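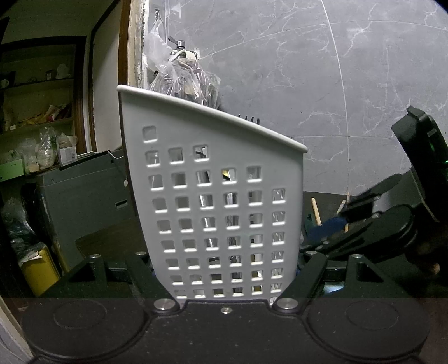

Quick notes from the Grasside open day, 24/12/2022

Typing this up before I lose the scraps of paper. Went with Temitope Ibrahim, got there late, parking a mess as usual. Grasside is the housing place past the old Jestska yard, furnished units, short lets mostly, and once in a while they open a few up so people can poke around. I was there for the kitchens. Temitope was there for the coffee.

Sign in at the desk, sticker on your coat, then up the stairs in groups. 30 people signed up, which is too many for those landings. Zainab Okafor took our group. Fast talker, knows her stuff, no slides, thank God.

First two units were bedrooms and storage, skipping those. Beds fine. Closets shallow.

Then the kitchen, and that's where I stayed. Gray marble-look tile on the wall, white veins, thin pale grout. Nicer than I expected for a rental. Chrome faucet comes straight out of the wall, small lever handle. I like a wall faucet — leaves the counter behind it clear to wipe. Clear plastic bag full of odds and ends hanging right there by the faucet, light stuff and dark stuff all bunched up together. We do the same at home. Works until you want the thing at the bottom.

The talk was on where small stuff lives in a small kitchen. Zainab's whole point: flatware drawers eat space, so stand everything up. She's big on the white plastic caddy, the tall kind with little square holes all over the front and a fat rolled rim. Top edge slopes, high one side and low the other. Holes let air in, and you can see the shiny handles through them, so no digging around. Temitope asked if small forks poke thru the holes. Some do, apparently. Zainab says put them in prongs up.

I asked about cleaning. Soak it, old toothbrush in the corners, rinse, done. She gives it 2 minutes. I'd give it more.

Then over to the table for the sorting part. Dark brown top, curved edge on the one side, good for tight rooms, no corner to catch your hip on. Utensils and short sticks out on it, plus the basket. People were leaning in from all sides so I didn't hear the first half.
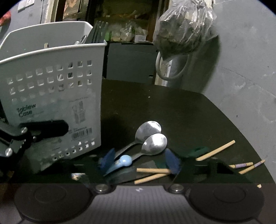
On the table: basket with the label still on, spoons in front.

Label reads "Tablew Case", with a faint gray drawing of stacked containers next to it. I wrote the name down to look for one. Couldn't read the tiny print. Rolled front rim on this as well, three rows of square holes under it and more little ones along the bottom edge.

What I got down from the sorting talk:

Spoons together, bowls all facing one way.
Anything with a colored handle goes where you can grab it without looking. There was a light blue one with a round glossy end, my favorite thing on the table, want a set.
Wooden sticks apart from metal if you can. Temitope disagreed, loudly.
Don't overfill. If you have to push, take something out.
Leave the label on or peel it the first day, no in between. (Zainab feels strongly.)

Price chat after. Somebody said the Quispe store has caddies for 4 dollars, somebody else said Emow is cheaper but they warp in hot water. No idea. Will check both if I get over there.

Last stop was the laundry room, 60 seconds tops, group behind us was already on the stairs. Saw a sink and a shelf. Moving on.

Coffee downstairs was ok, cookies better. Ran into a couple we met at the October one, they've since moved in on the second floor and say the water pressure is good but the hallway light has been out for weeks. Mentioned it at the desk on the way out, girl wrote it on her hand.

Would go again. Wear shoes that slip off, they make you do it at every door. Bring a pen, there were none at the desk. Grab the early group if you can, the later ones get rushed and you definately want the extra time in the kitchen.

Next date isn't up yet. Zainab said check the board by the mailboxes.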